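FOR IMMEDIATE RELEASE

Stirkelia opens its Talano repair shop and puts its mending guides online for free

TALANO, December. I've been putting off writing this because I'm a mender and press releases make me itchy, but the news is too good to sit on. Stirkelia, the little basket and cane repair business I started at my kitchen table, has a real shop now! We open our doors in Talano this December, on the ground floor of the old Nanex building, and on the same morning we're putting every one of our 209 repair guides on our website where anybody can read them without paying a cent.

Let me back up a bit for those of you who haven't heard of us. Stirkelia fixes woven things. Baskets mostly, but also chair seats, hampers, cradle sides, picnic sets, the odd birdcage and once a very grand dog bed. People mail them in or drop them off, we mend them, and they go home again. Last year we finished 1,252 pieces. This year we're at 1,804 and the holiday rush is still coming in, with parcels stacked up the stairs as I write.

You can see why we needed the space. The old workshop had one sink, and soaking cane takes a lot of sink. The new one has three long soaking troughs, a drying room with a door that closes properly, and a front counter where you can set your basket down and talk to whoever's going to be working on it. I wanted that counter more than anything else in the building. So much gets lost when a basket turns up in a box with a note that says "handle loose, please fix," and then I find out a month later that the dent in the side was made by somebody's grandfather and should have been left exactly as it was.

The shop is open from 9 a.m. to 5 p.m. on weekdays, with the counter closed between noon and 1 p.m. so we can eat. Drop-offs don't need an appointment. Chairs do, please, as they take up room and we only have so many hooks.

Now, the guides. We used to sell these as printed booklets, and they did all right, but every time I packed one up I thought about the person who'd looked at the price and decided to throw the basket out instead. I didn't like that. So they're free now, the whole lot. Some of them are a single page (how to tuck a loose end back in, how to get a musty smell out of a hamper) and some run quite long, like the one on re-caning a seat from scratch, which I rewrote over the summer and am still fiddling with. Every guide lists the tools you'll need at the top, and in most cases that's a bowl of lukewarm water, a pair of side cutters and an awl. A blunt knitting needle does fine if you don't own an awl.

The ones people ask for most are the ones on open borders. An open border is the lacy sort of edge where the stakes loop over each other with gaps between, and it's the first thing to go on a basket that gets used every day, because everyone picks it up by the rim. I do it too! The base will often outlive the border by decades, particularly a tight spiral base, so please don't give up on a basket with a chewed-up edge. Damp it down, snip the broken loop back to where it's sound, and slide the new piece in alongside the old one a good couple of inches before you bend it over. If it cracks when you bend it, it needs more time in the water.

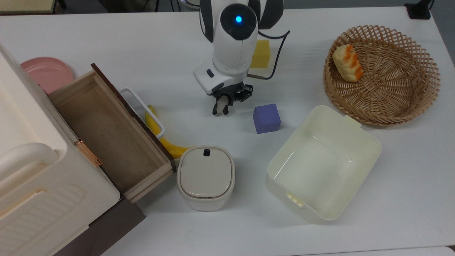
Bread baskets get their own guide, by the way, and it's mostly about cleaning. Crumbs work their way down into the weave and hold on to damp, and that's where the mold starts. Tip the basket upside down and knock it, go over it with a dry brush, and if it still needs a wash, use a barely wet cloth and stand it somewhere airy afterward. Don't put it on the radiator. I have mended a great many baskets that were put on the radiator.

We're also starting evening classes in the back room, from 6:30 to 8:30 p.m., with small groups and no experience needed. You can bring a broken basket of your own or practice on one of ours. The first sessions are for borders and handles, then we'll move on to chair seats once everybody's thumbs have toughened up. Materials are included, and so is tea. Sign-up is at the counter or through the website, and we'll add more evenings if the first ones fill.

A big thank-you goes to Ho, the cane and willow suppliers down the road, who have been keeping us in good stock since the kitchen table days and who are donating the materials for the first round of classes. They've also agreed to sell small bundles through our counter, so you can buy enough cane for one repair without taking home a coil the size of a tractor tire.

On opening day we'll be doing small fixes on the spot from 10 a.m. until we run out of daylight. Loose handles, popped ends, one broken loop, that kind of thing. Bigger jobs will be tagged and put in line, and the current wait is running into the new year, so if you were hoping to have the picnic hamper back for the holidays I'm afraid you've missed it. It'll be ready well before picnic weather.

Reporters and photographers are welcome any time during shop hours. Come to the side entrance if you're carrying a lot of gear, as the front step is steep.

About Stirkelia

Stirkelia repairs baskets, cane seating and other woven household goods from its workshop in Talano. Work is accepted in person and by mail. The full set of repair guides is free to read and print on the Stirkelia website, and teachers are welcome to copy them for class.

Press contact: the Stirkelia front counter, Nanex building, Talano, weekdays until 5 p.m.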